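Stamdale Student Robotics Club
Minutes of the regular meeting
Date: 26/08/2022
Place: Workshop, lower level
Chair: Orvokki Kiiskinen
Minutes: club secretary

1. Opening

The chair opened the meeting at 4:10 p.m. A quorum was present. The agenda was accepted with one change: the item on grip pads was moved ahead of the item on storage.

The minutes of the June meeting were read and approved. One correction was made. The minutes gave the supply voltage for the bench arm as a fixed value; it should say that the supply is adjustable and is to be set before each session by whoever signs the bench log.

2. Open actions from June

2.1 Replacement servo horns. Received and fitted. Closed.

2.2 Bench log. The paper log is in use again. Three sessions have no end time entered. Members are reminded to write the end time before switching off the supply. Stays open.

2.3 Loan agreement with Nornex. The signed copy was returned and filed. The loan covers two force sensors and one amplifier board, to be given back at the end of the school year. Closed.

2.4 Code review. The merge of the grasp planner branch was not finished. The two authors do not agree on whether the approach height should be stored per object or per class of object. See item 5.

3. Veltthorpe entry

The chair went through the rules for the Veltthorpe household handling event. The club is entered in the student tableware class. Changes from last year are as follows.

The run time is 900 seconds, counted from the judge's signal. There is no pause for a reset. A team may touch the arm once without penalty if it has stopped by itself.

Objects are drawn by the judges from a closed set. The set includes bowls, cups, plates and utensils. Teams will not see the layout before the run. Nested objects are allowed this year, and a nested pair may be scored either as one object or as two, depending on whether the team separates them.

Maximum score is 100 points. A dropped object scores zero even when it is undamaged. A chipped object ends the run.

A member asked if the arm may slide an object to the table edge before gripping it. The rules do not mention this. The chair will write to the organizers and post the answer in the club channel.

4. Grip pads

The mechanical group reported on the pad tests. Two pad materials were compared on the same gripper with the same closing current. The smooth pad holds flat sides well but slips on glazed surfaces when the object is picked up by the rim. The textured pad holds better at the rim and wears faster at the lower corner, where it meets the table first.

One member proposed a thicker pad. The objection was that a thicker pad reduces the opening and would rule out the larger bowls. Another proposed gluing a strip of the textured material over the smooth pad. This was tried in July and the strip peeled.

Decision: the textured pad is adopted for Veltthorpe. Pads are to be checked before each session and changed as a pair, never singly. The pad order was set at 36 pieces. Vote: carried, one abstention.

The screws at the finger pivots are to be marked with paint so that loosening shows up at a glance. The mechanical group will do this before the next session.

5. Grasp data and the Gil software

Gil, the club's grasp planner, now reads demonstrations recorded by hand. The data set stands at 2328 demonstrations after duplicates were removed. The software group reported that most of them were made on clear tables with one object at a time. Gil does well on those and poorly on crowded ones. The usual fault is that the planner picks a good grasp on the target and ignores what the outside of the finger will hit on the way in.

The group asked for more demonstrations on small, crowded surfaces in real kitchens, with mixed bowls and cups, reflective metal, and direct sunlight.

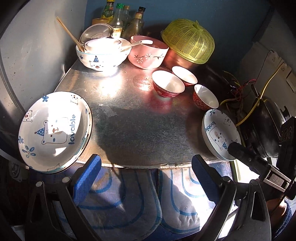

The chair asked how such recordings should be labeled. It was agreed to label the target object, the nearest neighbor on each side, and whether the target is nested. Lighting is to be entered as one of two values, direct or diffuse. A finer scale was discussed and dropped, as two people labeling the same recording in July did not give matching values.

On approach height, the meeting heard both sides. Storing it per object gives better results on known items - and fails when the judges bring out something new. Storing it per class is less exact but always returns a value. Decision: per class for the event, with an optional per-object entry that overrides it when present. The branch is to be merged on that basis.

Utensils resting on or in a bowl remain unsolved. Gil treats the bowl and the utensil as one shape and closes on whichever is higher. The software group will try removing the utensil first as a fixed rule. No deadline was set.

6. Storage

The shelf by the door is full. Old chassis parts will be sorted and anything without a label by the next meeting will be stripped for fasteners. The battery cabinet is to be kept clear in front. The key stays with the chair.

7. Actions

Write to the Veltthorpe organizers on sliding - chair
Paint marks on pivot screws - mechanical group
Pad order - mechanical group
Merge of planner branch with class heights - software group
Labeling sheet, one page - software group
Missing end times in bench log - all who signed in June and July

8. Any other business

A request to borrow the bench arm for the open house was granted, on condition that the supply is set by a club member.

The meeting closed at 5:35 p.m.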